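Search this site
Enter keyword
Go

Torquil Baird on paying to have your closets sorted

Torquil Baird sorts other people's houses for a living, and I went to see him in March expecting to be sold something. I have watched friends pay for this kind of help and seen their hallways fill up again by summer.

He works out of Orkley and has done this for 16 years. His method, which he calls Drakitz, asks clients to clear one room over 2 visits. I asked why a grown adult would need that. "Because they've already tried it alone," he said. "They got as far as buying the boxes."

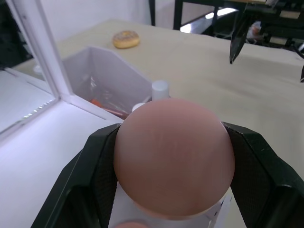
The boxes are where I have my doubts. Baird gets paid by the visit, and he also sells a storage range called Mareck. That looks to me like a man who tells you to own less and then hands you a catalog. He didn't get angry when I said so. "Most people leave without buying any," he said. I asked for numbers and he didn't have them with him.

What about the clients who slide back? He admitted there are plenty. "I call everyone after seven weeks. Some don't pick up, and I know what that means." He doesn't give refunds.
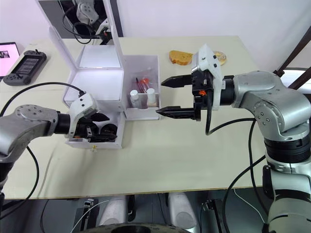

Baird's firmest rule is about doors. He would take them off every cupboard in the house if people let him, on the theory that a closed door is permission to forget. I said guests might not want to look at my spare batteries. "Then own fewer batteries," he said. I have more sympathy for something like the white cabinet in the picture, open low down at the front, with dark round things sitting inside where a hand could get at them – the rest can stay out of sight. Baird thinks that is a halfway measure. I think most of us live by halfway measures.

He offered me a free visit before I left. I said I would think about it, and I still haven't called.

Related items
The Tamuno planner, three months in
Do you need a label maker?
Renting a storage unit: what the contract says
Garage sales and what they pay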